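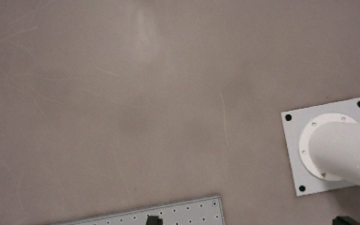
Firouzeh Bahrami has a habit of zooming in on scratches. We had barely sat down at the Flurevard office in Clestbridge when she pulled her laptop around to show me one, and I have to say it was a good scratch!

"People laugh at me for this," she says. "But look at a lab bench that has been used for a year. It's scuffed, there's a lamp shining on it, and the camera has to cope with all that. If my bench is spotless, your robot learns about a bench that doesn't exist."

The bench in question lives inside Woka, the simulation kit that Flurevard released in May. You get a virtual room with a table and two robot arms, a set of lab tasks, and a way to plug in your own control software and see how it does. The task we spent most of the morning on is a simple one to explain: pick up a plate and set it down inside a blue outline. I've been trying the kit at home for a couple of weeks, and I'm a bit hooked (my evenings have suffered). 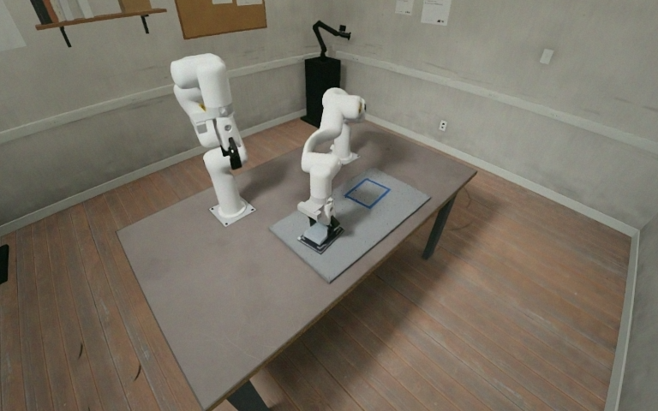

The Woka room, with one gripper down on the white block and the blue square farther along the mat.

I asked why she bothered with a whole room, with shelves and papers on the wall, when the job happens on a table.

"Because cameras see rooms," she says. "We had a very bare version first, just a table in a gray void. Everything worked in there. Then we put the same software in front of a proper background and it fell to pieces, and I was thrilled, which my coworkers found strange. That was the first time the simulation told us something we didn't know."

There are five people on the Woka team, and Bahrami does most of the surfaces and lighting herself. She learned the trade making backgrounds for animated films and still talks like someone from that world. The mounting hardware came later, after Peeters, a small shop that fits out lab benches, tried an early copy and sent back a long list of complaints.

"They wanted bolt holes," she says, laughing. "They were right, too. A white plate with dark holes in it is exactly the sort of thing a vision system grabs onto by mistake." 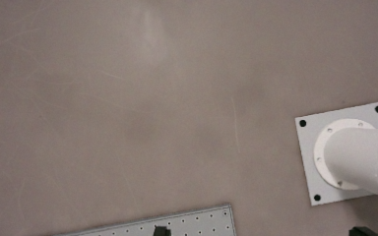 Hairline scratches, soft glare and a white mounting plate with its bolt holes.

What I like best is how easy it is to run the same thing over and over. You pick a task, type in 1,000, go make dinner, and come back to a table of results with a replay for every attempt. The kit ships with seven room layouts, and switching between them is one menu. Setup was less fun. The installer wanted a newer graphics driver than mine, and the error message didn't say so. Bahrami winced when I brought it up and wrote it down.

She is also frank about what the kit can't do yet. Liquids are missing entirely. Clear plastic is in there, and it was the hardest thing she has worked on.

"A well plate is horrible to draw," she says. "Light goes in, bounces around all those little walls, and you see whatever is underneath as well. I must have thrown out a month of work. But when it finally came right I called everybody over to my desk!"

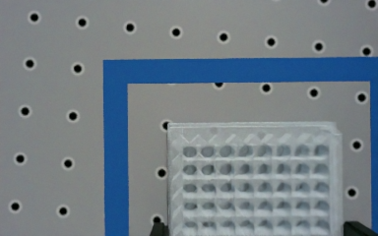

A multi-well plate inside the blue border, with gripper fingers on either side.

I can see why she called them over. With the perforated tabletop below it, the plate has bright little zigzags along its upper edge, and I kept pausing the replay to look at them.

Does any of it carry over to a real arm? Bahrami is careful here. She says it depends on the arm and the camera, and that she'd like people to try it on their own hardware and write to her, good news or bad. Peeters has a bench set aside for that over the summer.

Next on her list is lighting that changes during a run, the way it does when a cloud goes by. She already has a rough version, and she opened it for me on my way out, coat on, bag on my shoulder. We watched it for another twenty minutes.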